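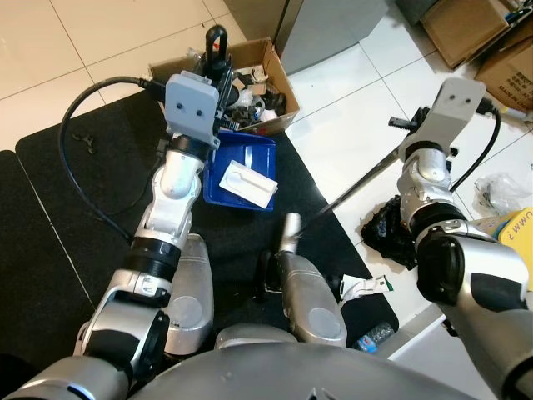 Press release - for use in the September issue and after

Chidiac asks shoppers to doubt the "sort it in a weekend" promise

HINUMBERG - Chidiac, the small home-storage firm, is putting out a plain-language guide to clearing a worktable, and the first thing the guide does is question most of what firms like Chidiac have been selling. Trays, inserts, dividers, label kits, floor mats: the guide takes them one at a time and asks whether a table with any of them on it is easier to work at than a table without.

The answer, in a fair number of cases, is no.

"I have sold organizers for a long time and I own a drawer full of organizers I don't use," said Renata Ledesma, who wrote the guide. "If a product needs a second product to hold it, I get suspicious."

The guide, called The Slow Table, runs to 107 pages. It will be free to read at the Chidiac shop in Erkusstead and can be bought there in print. There is no app, and the firm says there are no plans for one.

What it says about boxes

The longest chapter deals with the open cardboard box, the kind that stands at the back of a table and takes in cables, odd parts and whatever else has no place of its own. Most tidying advice says to get rid of it on the first day. Ledesma disagrees. A box with no lid shows what is in it, costs nothing and can be tipped out. Her complaint is with what happens next, when the box is swapped for a set of matching bins and the same clutter is spread across all of them with a label on each.

She is harder on trays with molded inserts. A tray with a shallow, spoon-shaped recess is fine for the one thing that fits the recess, she writes, and a poor home for anything else. A blue plastic tray with a white insert sitting near the front of a table takes up good working space every hour of the day. The guide suggests lifting the insert out and seeing if anyone misses it. If they do, put it back.

Small things that get picked up and fiddled with have two pages to themselves. The advice is to leave one out and stop feeling bad about it.

Testing, such as it was

Chidiac tried the guide's method with 200 customers who had bought storage goods from the Erkusstead shop. Wissam Mahasneh, who handled the replies, does not want too much made of the results. People who answer a storage firm's letters are people who like storage, he said, and they were asked to judge their own tables.

"We could have printed a big happy percentage on the cover," Mahasneh said. "Every firm does. I didn't believe ours, so it's been left off."

What the guide prints in its place is a page of complaints, including one from Najwa Mahasneh, his sister, who found the chapter on cables "smug" and went back to her old box.

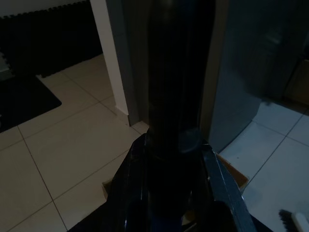
The Slow Table | Chidiac | Page 2

Floors get the same treatment

A shorter section covers the floor near the table. Black foam mats with puzzle-piece edges are sold as a quick fix for hard tile, and the guide grants that they are kinder to the feet. It is less sure about laying a mat close to a rug on a tiled floor. That leaves strips of bare tile and several edges to sweep along, and the toothed border of an interlocking mat holds dirt where it isn't joined to another piece. Light tile at least shows what has dropped on it. The guide's view is that a person who works standing may want one mat, in one spot, and that anyone else should try a month without.

Callum Yule, who runs the Erkusstead shop, said he expects the section to cost him some sales. He still stocks the mats. "I'll sell you one," he said. "I'll also ask where you're going to put it."

Not everyone is convinced

Rawan Mansour, who teaches evening classes in home repair at Zekeo, read the guide before it went to print and has doubts about its whole idea - namely that a firm which sells trays can tell people fairly not to buy them. Her note is printed at the front, uncut. She points out that the guide still finds room for nine Chidiac products, and that the shop is listed on the back cover.

Ledesma says that is a fair hit.

Availability

The first printing is 2000 copies, on sale in Erkusstead from September. Copies for review can be asked for at the Chidiac office in Hinumberg. Shops that want to carry the guide should speak to Callum Yule, mornings only.

Contact: Wissam Mahasneh, Chidiac, Hinumberg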